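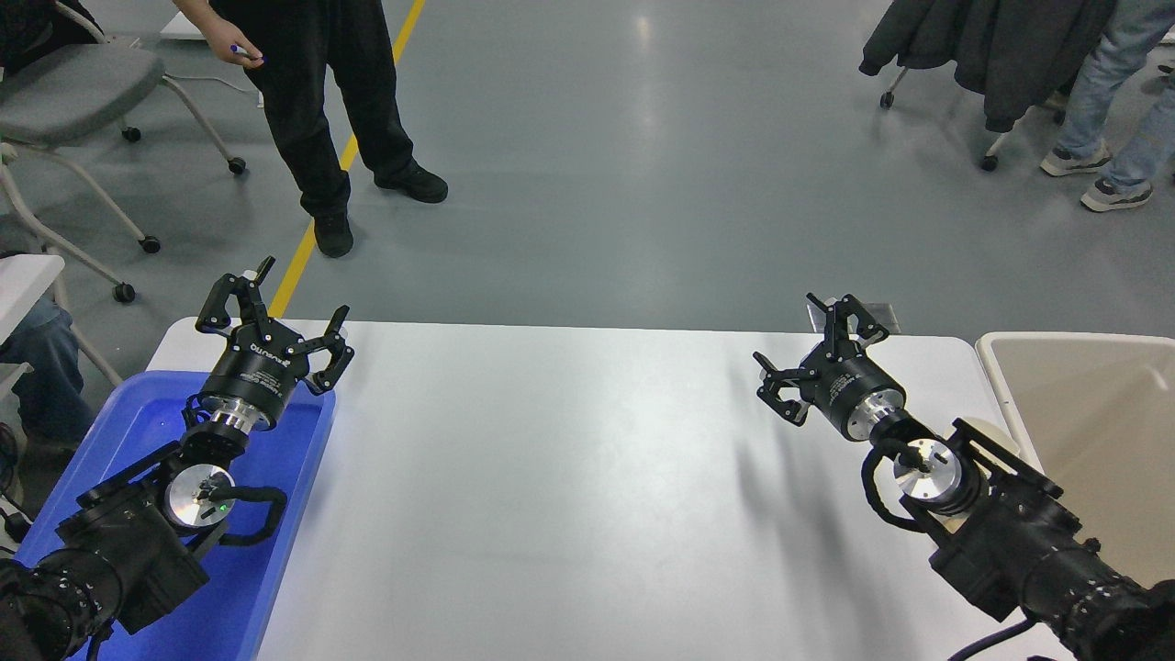

Figure 2. The two-arm cell at table 4, with both grippers open. The blue tray is under the left gripper; the clear acrylic piece is near the far edge, behind the right gripper.

4.2 Unreported loss of grip during handover

The most serious fault in the May trials was one the control software did not record. In a handover, the right arm picks up a clear acrylic piece, carries it to the middle of the table, and passes it to the left arm, which places it in the blue tray (Figure 2). Over 822 handover attempts at the Drendley site, the log listed every attempt as either complete or stopped by a force limit. A later check of the tray contents against the log showed that this was wrong. In a share of the attempts marked complete, the left gripper had closed on nothing and had gone on to carry out the full place motion with empty fingers.

The cause was traced to the way grip is confirmed. The Stulline controller takes a grip as confirmed when the finger motors draw more current than a set threshold and the finger links stop moving. With a thick part, these two conditions are met only when the part is between the fingers. The acrylic pieces are thin. When a piece was missed, the three fingers closed until they touched one another, the links stopped, and motor current rose past the threshold. The closing width differed from the correct value by less than the tolerance set in the software, so the width check passed as well.

Vision did not catch the error. The camera model used for part tracking, Trindness, was tuned on opaque parts. On the white tabletop a clear piece gives only a faint outline, and the shadows of the gripper fingers are much stronger features. In the saved tracking output, the estimated part position often moved off the piece and onto the shadow of a finger shortly before the handover. The estimate then followed the arm, as a held part would, and the tracker reported high confidence throughout. The two checks therefore failed in the same direction, and the handover logic, which required only that they agree, released the right gripper on schedule.

4.3 Safety consequences

A dropped acrylic piece is a minor loss. The larger concern is the motion that comes after it. When the controller believes a part is held, it raises the contact force limit on the carrying arm so that normal contact with the tray rim does not stop the cycle. After a false grip, the left arm moved under this raised limit with no part in its fingers. Contact with an object in its path would have been treated as expected tray contact until the higher limit was reached.

The cell has no fence. Separation from the walkway depends on a yellow line on the floor and on the speed limits in the controller, and people stand and sit close to the table during normal work. The risk assessment for the cell had been written for the lower force limit only. It stated that the raised limit would apply "only with a part in the gripper and only over the tray." The first condition could not be verified by the system as built, and the second was not enforced by it at all. The raised limit was tied to grip state and stayed active along the whole path.

One further event belongs under this heading. During recovery from a stopped cycle, an operator reached across the table to remove a piece while the left arm was in a paused state. Pausing kept the grip state, and with it the raised limit, in memory. The arm resumed on command from the console with the raised limit still in force. The operator had already withdrawn and there was no contact. The cell was taken out of service the same day and remained so until June 10, 2021.

4.4 Changes made

The raised force limit is now tied to arm position and applies only inside a volume above the tray. Any pause or stop clears the grip state, and the grip must be confirmed again before motion resumes. The console no longer accepts a resume command until the operator has pressed a separate button at the table.

Grip confirmation was changed to use a short pull test. Before the right gripper opens, the left arm moves 2 mm away from it and the wrist sensors on both arms are compared. A shared part produces equal and opposite loads, while empty fingers produce none. The test was added to the Sarmiento task library as a required step for handovers of thin parts. It lengthens each cycle, and it gives a false alarm when the piece slips slightly in the right gripper, a case we have not yet resolved.

The tracker was left as it was, but its output is no longer accepted as evidence of grip. Retraining on clear parts is left for later work, as is a repeat of the trials with a darker table surface.

4 comments
2 shares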